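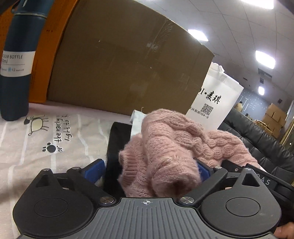 Pink fuzz, striped sheet, one sheep.

Home | Knits | Thrift Finds | About

March 2022, by Zoila Ticona

I have a new favorite sweater and I can't stop talking about it! It's pink, it's fluffy, and it has those lovely cable twists I've been trying to knit for myself since January (I got 26 rows in and ripped the whole thing out). The yarn looks like mohair to me, so I'm treating it like mohair: cool water, wool soap, no wringing, flat on a towel.

Folding is where I go wrong. A knit this open wants to slump, so I bring the sleeves in first and then roll it up loosely from the hem. Wayne Fortin over in Phelan hangs his, and we've argued about it for years. Hangers give you shoulder bumps, Wayne!

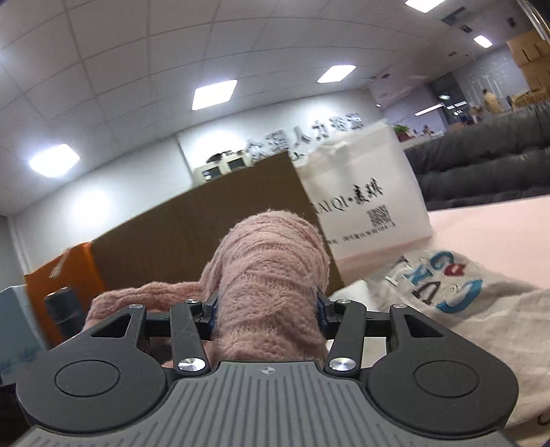 All bundled up, with the white shopping bag and the cardboard behind.

Next up is a cedar block for the sweater drawer, and then I'm going back to my own cables with 200 grams of pink yarn. Wish me luck, and tell me how you store your fuzzy ones!

We use cookies to keep this blog running. Accept | Settings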